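Square Plates, Shallow Dishes and Other Tableware

Home > Galleries > Tableware > Square plates and shallow dishes

The pieces in this gallery come from the props and tableware store at Brarthorpe. It covers the square plates and the shallow dishes, with a few notes on the toy food kept alongside them. Bowls, mugs and jugs have their own galleries, and the cutlery list is still being redone.

Not every piece has been photographed yet. Where there is no picture the entry gives the shelf name, the colour and anything worth knowing before you borrow it. Pictures will be added to the entries as they are taken. If a piece has been lent out, its entry stays on the page and the shelf card shows when it is due back.

Sizes are left off on purpose. The old list gave them to the nearest inch and several were wrong, so please measure the piece yourself if it has to fit a tray or a box.

Clarnell dinner plates, white
The plainest plates in the store and the ones that go out most often. There were 17 at the July check. They stack well and the glaze is in fair order, though the older ones have grey knife marks that don't come off with ordinary washing-up liquid. A paste of bicarbonate of soda shifts most of it.

Clarnell side plates, white
Same range as the dinner plates. Two have small chips on the underside and are kept at the bottom of the pile. They are fine for display but should not be used for serving food.

Oval dish, cream
Bought at a house clearance in Vasley together with the blue jug in the jugs gallery. The cream is warmer than it looks under the strip lights, so take it to the window before deciding whether it goes with anything. The base is slightly uneven and it rocks on a hard table. A folded napkin underneath cures that.

Nygård serving tray, pale
Light to carry and easy to wipe. It shows water marks if it is left to drain, so dry it with a cloth straight away. The handles are shallow and people with large hands find them awkward. There is only one, and it is usually booked in July.

Long dish, dark green
Good for bread, or for a row of fruit. The green comes out nearly black in photographs unless there is plenty of light on it. It came without a box and is wrapped in a tea towel on the second shelf.

Pin dishes, mixed
A tray of small dishes in assorted colours, mostly given to the store. None of them match. They are useful for buttons, salt, rings and the like, and cost us nothing, so there is no charge if one gets broken. Just cross it off the card.

Square dishes, blue
A pair with a speckled glaze and straight sides. They are heavier than they look. The sides stand up steeply enough that anything low and flat disappears when seen from across a room, so choose something with some height to put in them.

Toy fruit
Kept in a lidded box on the bottom shelf. The toy fruit is lent out with the plates for table displays, play kitchens and practice photographs. Real fruit looks better close to, but it bruises and has to be bought again every time. Toy fruit can be wiped over with a damp cloth and put straight back. Please don't put it through the dishwasher.

Bright colours are best on a dull plate. The reds and yellows tend to take over on anything patterned, and on the white Clarnell plates they can look rather stark. The muted browns and greys suit them well.

Square plate, grey-brown, with toy banana
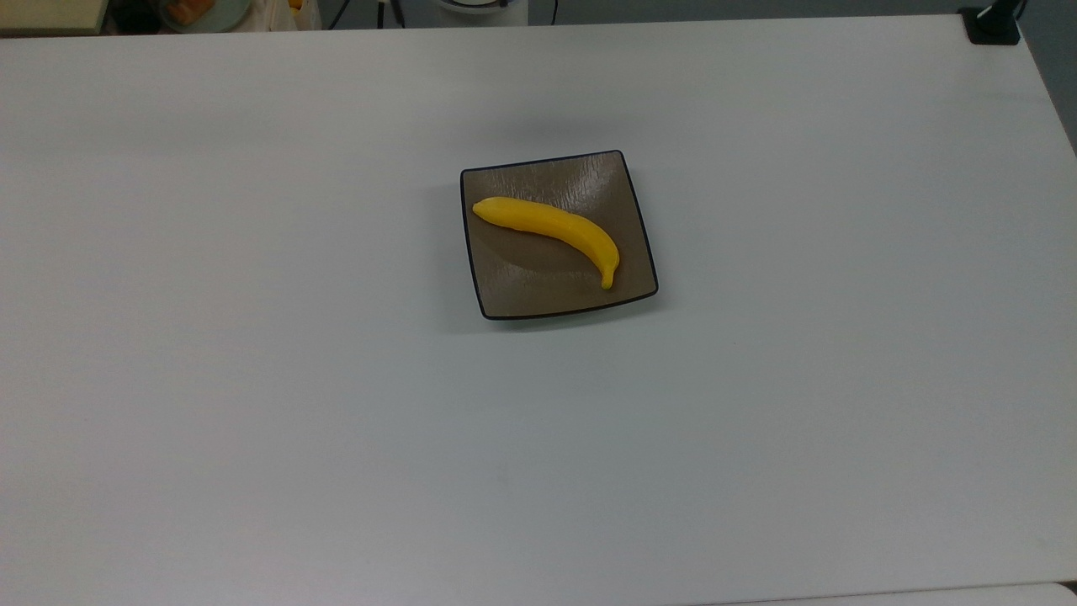

Square plate in a muted grey-brown with a thin black rim and upturned edges. The yellow banana is a toy.

The streaks on this one are easy to miss under the store lights and show up better in daylight. It pairs well with plain linen, and a single item on it is usually enough. For a fuller display use the long green dish and keep this for a side table.

Square plate, off-white
Slightly larger than the grey-brown one and flatter. It marks easily. Tomato and beetroot both leave a stain if they are left overnight, and turmeric is worse.

Glass dish, square
Clear glass with a faint green tint at the edge. It takes its colour from whatever it stands on, so try it on the actual cloth or table first. Fingerprints are the main trouble. Hold it by the rim and give it a rub with a dry cloth once it is in place.

Borrowing and returning
The whole tableware list now runs to about 62 entries, and those not shown here are in the other galleries. Write the shelf name of each piece on the card when you take it, along with the toy fruit if you have any. Wrap plates singly and pack them on edge. Paper is kept in the drawer under the card box.

Bring everything back clean and dry. Put chipped or cracked pieces on the end table with a note, and leave them off the shelf until they have been looked at. The store is open from ten in the morning until half past three, and the side door is the easier one if you are carrying boxes.

Next gallery: Bowls
Previous gallery: Jugs and pitchers
Back to all tableware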